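Finished the Ostrowski last night, way past midnight, eyes like sandpaper. 464 pages on widows and dowry law in one river town and I did not skip the footnotes. Well, skipped a few.

Quick thoughts before I have to run – her big claim is that the wives of Rivadeneira kept running the family shops long after the law said they couldn't. Court records mostly. Some letters. She reads them slowly and agianst the grain, and chapter 9 (the one about the midwife's lawsuit) is the best thing I've read since spring.
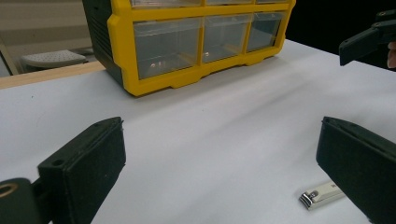 Clear drawers, yellow frame.

Less sure about the ending. She jumps to the 1800s in a hurry and the women sort of vanish into tables. Naledi Potgieter's review said the same thing, only nicer. Also wanted way more on servants, who get maybe a page and a half.

Still. Buy it or bug your library. Mine had a waiting list so I caved and paid full price, ouch.

Next up is the Anika Bellamy one on convent schools, 416 pages, tiny print. Will report back in November if i get thru it – no promises.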